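Ollcombe Shared Workshop
Build Notes, Handout 3: Hand-Held Gripper, Jaw Assembly and First Handling Trials
Saturday, August 10, 2024

Bring the printed parts from the July session, the handle assembly and a laptop. These notes assume the housing is closed and the trigger linkage moves without binding. If it does not, go back to Handout 2, section 4, before fitting the fingers.

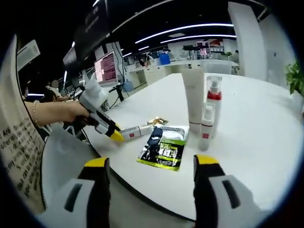
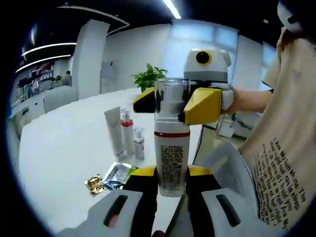

Fig. 1 (first) and Fig. 2 (second). Tabletop work with two hand-held grippers and cosmetic containers. In Fig. 1 the held gripper is at a small tube lying on its side; in Fig. 2 one gripper holds a pump bottle around its lower body while the other reaches for the clear cap.

1. Terms

Finger: the moving part, from the carriage to the tip.
Tip: the contact piece at the end of the finger. Tips are consumable. Print spares.
Jaw opening: distance between the inner faces of the two tips, measured at the tip ends with the trigger released.
Carriage: the block that rides on the rail and carries one finger.
Stroke: travel of one carriage from fully open to fully closed. The two strokes must match.

2. Fitting the fingers

2.1 Slide both carriages to the open stop. Check that they reach it together. A difference you can see by eye is too much; reset the linkage by one tooth and check again.

2.2 Seat the left finger first. Start both screws by hand, then tighten them alternately. The Treleck carriage plate cracks if one screw is run down fully while the other is loose.

2.3 Repeat on the right.

2.4 Close the jaw on a strip of paper. The paper should be held along the full width of the tips. If it pivots, one finger is twisted on its carriage. Loosen, square it against the rail, and tighten again.

2.5 Fit the tips last. Press them on fully and pull each one once. A tip that comes off by hand will come off on a bottle.

3. Cable

The cable leaves the base of the handle and hangs free. Tie it once at the strain relief and nowhere else. Leave enough slack for the wrist to turn through its full range with the elbow at the side. Total cable length in the Kuzmenko kit is 600 mm, and an extension is required for standing work at the round table. Route the extension behind the operator.

4. Logging

The position sensor reports a raw count. Record two values for each unit before any trial:

Open stop: 924
Closed stop: 390

These are the values for the bench unit. Yours will differ. Write them on tape and put the tape on the handle. The Mukov logger takes them as the first two fields of its settings file, open value first. Entering them in reverse order gives a jaw that appears to open when it closes, and the log will have to be thrown out.

Calibrate again after any change of tip. Calibration with the tips removed is not valid.

5. Handling trials

Work at the table in pairs, one gripper per person. Agree aloud who holds and who acts before either jaw closes.

5.1 Single object, upright. Approach with the jaw open and both tips at the same height. Close until the object is held, then stop squeezing. Extra trigger force bends the fingers and shows up in the log as a false reduction in width.

5.2 Single object, lying flat. Small tubes roll. Bring one tip to the far side first and let the near tip close toward it. A flat packet cannot be taken this way. Slide it past the table edge and grip the overhanging part.

5.3 Two grippers, one object. The holding gripper takes the bottle low on the body. The acting gripper approaches the cap from above or from the side, with one tip on either side of it. Pull along the axis of the bottle. Any sideways pull is carried by the holding gripper and will turn the bottle in its tips.

5.4 Return. Set the object down, open the jaw fully and withdraw straight back. Lifting before the jaw is open is the most common cause of knocked-over containers.

6. Faults

Jaw closes unevenly: carriage offset, see 2.1.
Object turns in grip: worn tips, or grip too high on the body.
Count jumps during travel: sensor magnet loose in its pocket. Fix with one drop of glue and allow to cure before closing the housing.
Count stays fixed: connector not seated. Check at the handle end first.
Trigger does not return: spring hooked on the wrong post. The correct post is the one nearer the grip.
Wide view shows one finger higher than the other: check the camera mount for tilt before adjusting the fingers.

7. To hand in

One log file per gripper for 5.1, 5.2 and 5.3, with open and closed values in the header. Add a list of any parts reprinted and the reason for each. Failed attempts stay in the file. Mark the start of each failed attempt and do not trim it.

Handout 4 covers tip materials and the replacement rail. Units with the older rail may be left in the workshop between sessions, labeled, with the trigger released.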